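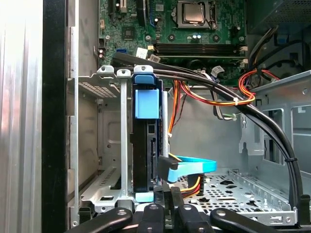 How a Robot Learns to Care for a Computer

Inside a desktop computer, many parts share a small space. At the Sutstead Repair Center, a robot arm is being prepared to help people take old hard drives out and put new ones in. Young visitors often ask how such a machine is made ready for work. The following pages explain the main steps.

What is a hard drive?

A hard drive stores the files that a computer must keep when the power is off. Two connections lead to it. The flat, light blue cable carries data, and the yellow, red and black wires bring electricity. The drive sits upright in a metal cage and has bright blue plastic mounting parts. Beside it is an empty bay where another drive could go.

Step 1: Turning the power off

Before any work begins, a technician shuts the computer down and unplugs it from the wall. The side of the case is then removed. Children should never open a computer without an adult who knows how to do so safely.

Step 2: Checking the fingers

The gripper has two curved black fingers held together with screws. If a screw is loose, a finger may lean to one side and miss its target. The technician tests each screw by hand and wipes the fingers with a dry cloth. Mirta Herrera, who leads the robot program, keeps a logbook in which every check is written down.

Step 3: Teaching the positions

A robot does not know where a drive is until it has been shown. The technician moves the arm slowly to a place near the drive and saves that position. A program called Trustik stores up to 100 positions for each kind of computer. Thick black cables arch across the inside of this case, so the path of the arm must be planned with care. A finger that catches a cable could pull it loose.

Step 4: Practicing slowly

The first trials are run at low speed. A technician stands beside the red stop button the whole time. The arm must complete 36 slow trials without touching a cable before the speed is raised.

Step 5: Regular care

After every 1,000 moves, the arm is switched off and its joints are inspected. Worn finger parts are replaced, and the saved positions are tested again.

Words to know

Bay: a space in a computer case that holds a drive.
Gripper: the part of a robot that takes hold of things.
Motherboard: the large board that links the parts of a computer. The one in this computer is green.
Technician: a person trained to set up and repair machines.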